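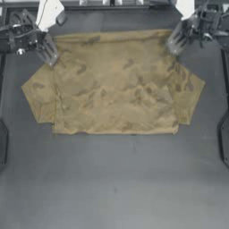
4. Setting up your first wash on the Gollico

Right, the drum's in and the hoses are on, so now we can get some clothes clean! I've set up three of these, and the order below is the one I'd stick to.

1. Open the tap behind the machine all the way, then back a quarter turn.

2. Run it empty on Cottons, no powder. It'll smell a bit rubbery - mine did for two goes.

3. Turn your shirts inside out, do up the zips and check the pockets (Cadi Rees still owes me a filter after the biro business).

4. Load the drum loosely, up to the top row of holes and no further.

5. Pour liquid into the left-hand drawer. The right one is softener only.

6. Pick Everyday, set the spin to 600 for anything thin or printed, and press Start.

Note: the display shows 165 minutes at first. It drops once the machine has weighed the load, so don't cancel it.

Caution: never pull the drawer out mid-cycle. I did, and had to mop the whole kitchen.

7. When the door clicks, give each shirt a good shake and lay it out flat, sleeves straight, before you fold or hang it.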